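Subject: Re: [zeltside-makers] Oil or wax for children's things?

Hello everybody,

Thank you for the question, I have waited for this one. I finish small wooden things for the toy library in Zeltside, and before we moved here I did the same in Brendport, so I have made most of the mistakes already. Please excuse my English if a word is strange.

> We have a box of plain timber puzzles and boards to finish
> before the July open day. One member says only oil, one
> member says only wax, and the tin of varnish in the cupboard
> has no label any more. What do people use for things that
> small children will handle? And how long must we wait
> before we can give them out?

First, please do not use the tin with no label. It does not matter how good the varnish looks. If you cannot read what is inside and what the maker says about drying, you cannot answer a parent who asks you.

For oil or wax, I use both, but not for the same thing. Oil goes into the timber and makes the colour deeper. Wax stays more on the top and feels nice in the hand, but it marks easily when somebody puts a wet cup on it. For a board which lies on the table all day I take oil. For a rattle or a small figure I sometimes take only wax.
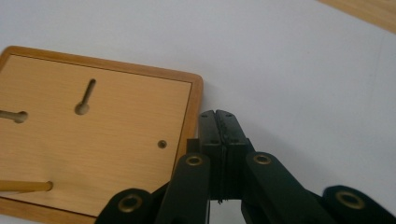 The sanding is more important than what you choose from the tin. Go with the grain, change the paper before it is completely smooth, and clean the dust off with a dry cloth between the grades. I do the flat face first and the edges last. The places that people forget are the openings. On a board with a keyhole-shaped slot, a narrow one that ends in a small round hole, the oil collects in the hole and becomes sticky there while the face is already dry. I fold a strip of old cotton shirt, push it through, and turn it a few times. Look also at the thin line where a darker border meets a paler panel, because too much oil likes to sit along such a line. Rounded corners are easy, one wipe with the cloth is enough.

About the waiting. The tin I have now says 22 hours between coats, and I keep to this even when the surface feels dry earlier. After the last coat I leave the pieces for 5 days on a shelf with air on both sides. In Brendport we had a damp cellar and it took much longer, so please read your own tin and use your nose also. If it still smells strong, it is not ready for a child.

A very important thing about the cloths: do not throw them in the bin in a ball. Cloths with drying oil can become hot and start a fire. I spread them flat outside on the concrete, one layer only, until they are stiff. Then they go in a metal tin with water and a lid, and I ask the council where to bring it.
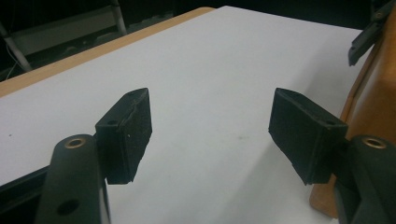 Black pads and brass-coloured bushings over the white tabletop.

Somebody asked me last time about colour. Pale timber will become more yellow with linseed oil, and more yellow again after a year or two. If you want it to stay pale, try a white-pigmented oil on an offcut first. If there are two timbers in one piece, the difference between them can become bigger or smaller, and I cannot tell you which before I see the test piece. I keep my offcuts in a shoebox with the name of the oil written on the back in pencil, and the oldest ones in it are from 2000.

For buying, I had good service from the shop in Havmont, but they sell the oil mostly in large tins, and for one box of puzzles you will have too much left. The small tins at Mirani cost more for the same amount, but you will use them up before a skin grows on the top. Perhaps two groups can share one large tin? I would take half.

One question from me now. Has anybody on the list refinished boards which were waxed before? I have a few old ones where the oil does not go in at all, and I would like to know if you wash the wax off with something or only sand it. My sandpaper becomes full after a minute and it is expensive.

With kind regards from Zeltside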